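Ekex shake powder — anyone lasted longer than a month?

mintyfreckle
So my sister-in-law gave me two tubs of the Ekex meal shake (the cocoa one) and I've been having it for breakfast since the start of December. It's 200 calories a scoop with water. I'm down a bit, but I'm also starving by 11 and I've started dreaming about toast. Does that settle down or am I just going to be cranky until spring?

bigdaddyoats
It didn't settle for me. I did 19 days and quit. The lid says "feel full for hours" and I'd love to meet the person who wrote that. Went back to eggs and lost the same amount.

runslow_77
I kind of disagree with oats. Are you making it with water only? Try it with milk and a spoon of peanut butter. Yes it's more calories, but I stopped raiding the vending machine, so I came out ahead. I've been on it since summer and I like it!

bigdaddyoats
If you have to add milk and peanut butter then you're paying for flavored dust and making your own breakfast anyway. What's a tub now, with shipping?

runslow_77
I buy the Bellano one these days, it mixes better and it goes on sale. The Ekex got stuck in the corners of my shaker and smelled like a wet dog by lunch. And some of us have 12 minutes in the morning, not everybody wants to stand there frying eggs.

mintyfreckle
Water only, yeah. I'll try milk tomorrow. Is the Bellano as sweet? The Ekex makes my teeth itch.

kettlebelle
Sweeter, sorry. The vanilla is okay if you put cold coffee in it. Please check the label for fiber before you buy any of these though — my old one had hardly any and, well, you can guess how that week went. Also ask your doctor if you take anything for blood sugar. Mine had me change when I take my pills.

runslow_77
Seconding the coffee. And I still do my rows in the garage every night.
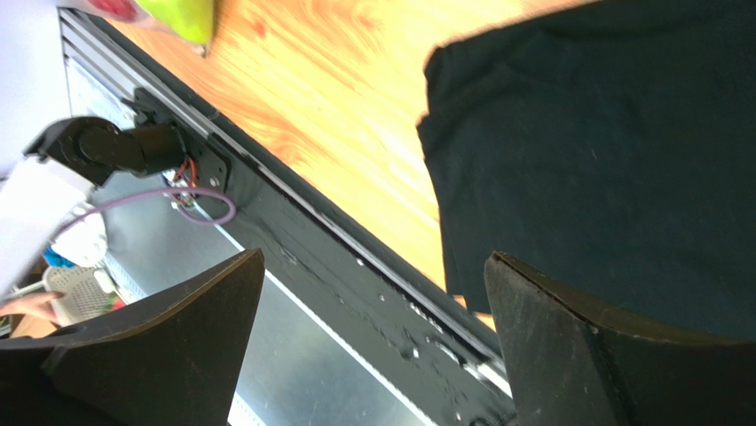
the long black rail, 7:40 pm

bigdaddyoats
See, I'd bet the rowing is doing the work and the shake is along for the ride.

runslow_77
Could be both! I rowed all last winter on regular food and the scale didn't budge, so you explain that one.

bigdaddyoats
Regular food meaning what, you told us about the donuts.

kettlebelle
Lol. Minty, if you want something with chew, Dosport has a bar that kept me going till lunch. Try one before you get a whole box, the coconut is awful.

mintyfreckle
Okay, milk tomorrow, one Dosport bar for the 11 o'clock crash, and if I'm still hungry next week I'm going over to the egg people. I've got a tub and a half left if anybody wants it for postage.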